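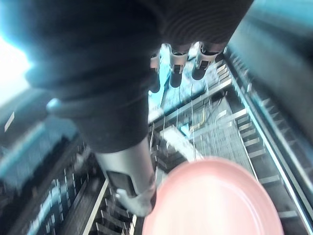 How do I stop plates falling over in the rack?
Put the biggest ones in first, at the back, all facing the same way, and leave a gap between each. Most collapses start with one side plate in a slot meant for something twice its size.

Which rack should I buy?
We stock three. The Tanguy is the plain one and outsells the others, mostly to people who have owned a fancy one before. The Vamo has a second tier, handy if you've a small worktop and a tall window. The Vuvitz folds flat, in theory so that you can put it away between meals. We have yet to meet a customer who does.

Will it fit beside my sink?
Measure the space, then measure it again with the kettle where it really lives. The Tanguy needs 424 mm along the worktop. Add a bit for the handle of whichever pan you refuse to part with.

Can I leave things to dry overnight?
You can, and the rack won't mind. If you want the worktop back sooner, a tea towel does the job in about 5 minutes. Please use a clean one. The towel that has hung on the oven door since September is no longer a towel in any useful sense.

My bowls always have a puddle in them. Why?
They're the right way up. Turn them over, or lean them far enough that the water has somewhere to go. Mugs with a hollow base will keep a little pond on top whatever you do, so tip them before they go in the cupboard.

How often should I clean the rack?
Weekly is plenty. Hot water, washing-up liquid, an old toothbrush for the corners. In hard water areas you'll get a white crust on the bars, and warm vinegar shifts it. Rinse well unless you like your toast with a hint of chip shop.

Is there a correct order for washing up?
Glasses, cutlery, plates, pans. Wajid Malik, who answers our emails, does the pans first and has been spoken to.

Where do the knives go?
Points down in the cutlery pot, or flat along the side. Sharp kitchen knives are better washed, dried and put straight away.

Can I get spare feet?
Yes, for all three racks. They come in packs of four from the Cidwood spares page. Have a look under the fridge first.

Do you take returns?
Within the month, unused. We can tell.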